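로봇을 사기 전에 무엇을 정해야 할까: 어린이를 위한 장비 계획 이야기

물건을 집어 옮기는 로봇 팔을 작업실에 들여놓으려면 돈만 있으면 될까요? 그렇지 않습니다. 로봇 팔은 혼자서 일하는 기계가 아닙니다. 팔을 고정할 탁자, 물건을 잡을 집게, 전선, 부품, 자리까지 모두 계획에 들어가야 합니다. 이 글에서는 유리와 양초처럼 조심해서 다루어야 하는 물건을 예로 들어 장비를 사는 순서를 설명합니다.
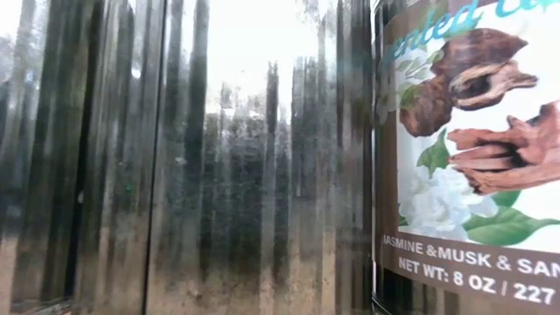
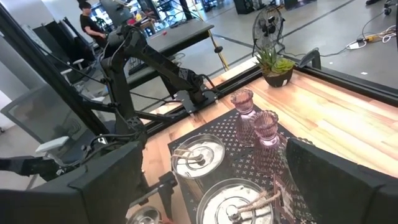
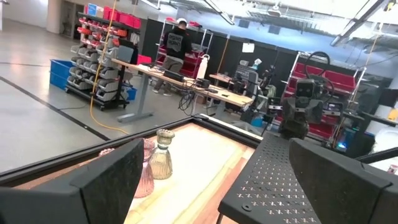 양초와 유리 제품, 그리고 로봇 팔이 있는 작업장

글: 그로니리츠(Groniritz) 어린이 기술 읽기 편집부
분류: 기계와 돈 | 읽는 수준: 초등 고학년

1. 먼저 일을 적는다

장비 계획은 카탈로그를 보는 것에서 시작하지 않습니다. 로봇에게 시킬 일을 종이에 적는 것에서 시작합니다. 이때 "정리하기"라고만 적으면 부족합니다. 어떤 물건을, 어디에서, 어디로, 어떤 방향으로 옮기는지 적어야 합니다.

같은 탁자 위에 있는 물건이라도 성질은 서로 다릅니다. 둥글고 납작한 은색 통은 높이가 낮아서 집게가 아래까지 내려가야 합니다. 골이 파인 유리잔은 옆면이 울퉁불퉁해서 집게가 닿는 곳이 좁습니다. 유리병에 든 양초는 앞의 두 물건보다 무거울 수 있습니다. 사진 속 유리병 상표에는 "NET WT: 8 OZ"라는 글자가 있습니다. NET WT는 내용물의 무게라는 뜻이고, OZ는 온스라는 무게 단위입니다. 1온스는 약 28그램입니다. 여기에는 유리병의 무게가 들어 있지 않습니다. 로봇은 내용물과 병을 한꺼번에 들기 때문에 계획표에는 둘을 합한 무게를 적어야 합니다.

2. 가반 하중을 확인한다

로봇 팔이 들 수 있는 무게의 한계를 가반 하중이라고 합니다. 말이 어렵지만 뜻은 간단합니다. "이만큼까지 들고 움직여도 된다"는 숫자입니다.

주의할 점이 있습니다. 집게의 무게도 대개 가반 하중에 포함됩니다. 예를 들어 가반 하중이 3킬로그램인 팔에 1킬로그램짜리 집게를 달면, 물건에 쓸 수 있는 무게는 2킬로그램입니다. 집게가 처음부터 붙어 나오는 제품은 계산 방법이 다를 수 있으므로 설명서를 읽습니다.

가반 하중이 큰 팔은 대체로 크고 비쌉니다. 가벼운 양초 통을 옮기려고 상자 운반용 로봇을 사면 예산이 낭비됩니다. 반대로 한계에 딱 맞는 팔을 사면 조금 더 무거운 물건이 들어왔을 때 쓸 수 없습니다.

3. 팔이 닿는 거리를 잰다

팔이 뻗을 수 있는 거리를 작업 반경이라고 합니다. 컴퍼스로 원을 그리는 모습을 떠올리면 됩니다. 컴퍼스의 바늘이 팔의 밑동이고, 연필 끝이 집게입니다. 물건은 원 안에 있어야 합니다.

가까운 곳이라고 모두 편한 것은 아닙니다. 팔의 밑동 바로 앞은 관절을 많이 접어야 하므로 움직임이 불편해지기도 합니다. 탁자를 사기 전에 바닥에 종이테이프를 붙여 탁자 크기와 작업 반경을 표시하면 자리가 모자라는지 알 수 있습니다.

4. 집게를 고른다

로봇의 손에 해당하는 부분을 그리퍼라고 합니다. 손가락처럼 양쪽에서 물건을 잡는 것도 있고, 공기를 빨아들여 물건을 붙이는 것도 있습니다. 공기로 붙이는 방식은 매끈하고 평평한 면에 알맞습니다. 골이 있는 유리는 틈으로 공기가 샐 수 있습니다.

손가락 방식을 고를 때에는 다음을 적습니다.

손가락이 벌어지는 폭
잡는 힘을 조절할 수 있는지 여부
손가락 안쪽에 부드러운 덧판을 붙일 수 있는지 여부
덧판의 교체 가격

잡는 힘이 너무 약하면 물건이 미끄러지고, 너무 강하면 유리에 금이 갈 수 있습니다. 그래서 깨지기 쉬운 물건을 다룰 때에는 힘 조절 기능에 돈을 쓰는 편이 좋습니다.

5. 로봇이 아닌 것의 값을 더한다

예산표를 처음 만드는 사람이 자주 빠뜨리는 부분입니다. 로봇의 값은 전체의 한 부분입니다. 다음 항목을 따로 적습니다.

고정: 튼튼한 탁자, 받침쇠, 볼트
전기: 전선, 멀티탭, 전선 정리 용품
안전: 비상 정지 단추, 바닥 표시, 보호 안경
보관: 부품 상자, 선반
연습: 깨져도 되는 연습용 물건
사람: 설치비, 사용법 교육비

팔은 움직일 때 탁자를 밀고 당깁니다. 탁자가 흔들리면 집게의 위치도 흔들립니다. 바닥의 전선은 사람이 걸려 넘어지지 않도록 정리해야 하며, 그 비용도 예산에 들어갑니다.

6. 계산해 보기

이카리(Ikari) 공방에서 양초를 상자에 담는 로봇 팔을 들이려고 합니다. 실제 돈 대신 동전 모양 칸으로 계산합니다. 한 칸은 같은 금액입니다.

로봇 팔: 20칸
그리퍼: 6칸
탁자와 고정 장치: 3칸
안전 장치와 전기: 3칸
설치와 교육: 7칸

모두 더하면 39칸입니다. 로봇 팔의 값은 20칸이지만 준비에 필요한 값은 39칸입니다. 팔의 값만 보고 예산을 20칸으로 잡으면 집게도 탁자도 없이 팔만 도착합니다.

공방은 예비비도 정합니다. 예비비란 예상하지 못한 일에 쓰려고 남겨 두는 돈입니다. 예비비를 6칸으로 정하면 총예산은 45칸이 됩니다. 덧판이 빨리 닳거나 전선의 길이가 모자랄 때 예비비를 씁니다.

7. 살까, 빌릴까

한 해에 한 철만 바쁜 공방이라면 빌리는 방법이 있습니다. 빌리면 처음에 내는 돈이 적습니다. 오래 빌리면 내는 돈이 쌓여 사는 값보다 커지기도 합니다.

로봇 팔을 빌리는 값이 한 달에 3칸이라고 합시다. 사는 값은 20칸입니다. 6개월을 빌리면 18칸이므로 빌리는 쪽이 2칸 적게 듭니다. 7개월을 빌리면 21칸이므로 사는 쪽이 1칸 적게 듭니다. 다만 산 로봇은 고장이 났을 때 수리비를 주인이 냅니다. 빌린 로봇의 수리비를 누가 내는지는 계약서에 적혀 있습니다.

8. 파는 곳에 물어볼 것

견적서는 물건의 값과 조건을 적은 종이입니다. 그렌다인(Grendine)과 조르제비치(Đorđević) 두 곳에서 견적서를 받았다면 맨 아래의 총액만 비교하지 않습니다. 한쪽에는 그리퍼가 들어 있고 다른 쪽에는 빠져 있을 수 있습니다. 항목을 나란히 놓고 빈칸을 찾습니다.

무상 수리 기간은 얼마인가
부품을 주문하면 며칠 만에 오는가
프로그램 사용료를 해마다 내야 하는가
우리 물건으로 시험해 볼 수 있는가

마지막 질문은 유리를 다룰 때 특히 필요합니다. 시험할 때에는 가장 잡기 쉬운 물건과 가장 잡기 어려운 물건을 함께 가져갑니다.

낱말 풀이

가반 하중: 로봇 팔이 들고 움직일 수 있는 무게의 한계
작업 반경: 로봇 팔이 닿을 수 있는 거리
그리퍼: 물건을 잡는 로봇의 손 부분
견적서: 값과 조건을 미리 적어 주는 종이
예비비: 예상하지 못한 일에 쓰려고 남겨 두는 돈

해 보기

집에 있는 컵 하나를 골라 높이와 가장 넓은 곳의 폭을 자로 잽니다. 저울로 무게도 잽니다. 그 컵을 식탁에서 선반으로 옮기는 로봇을 산다고 생각하고, 필요한 항목을 5번의 목록에 맞추어 적습니다. 유리컵은 어른과 함께 잽니다.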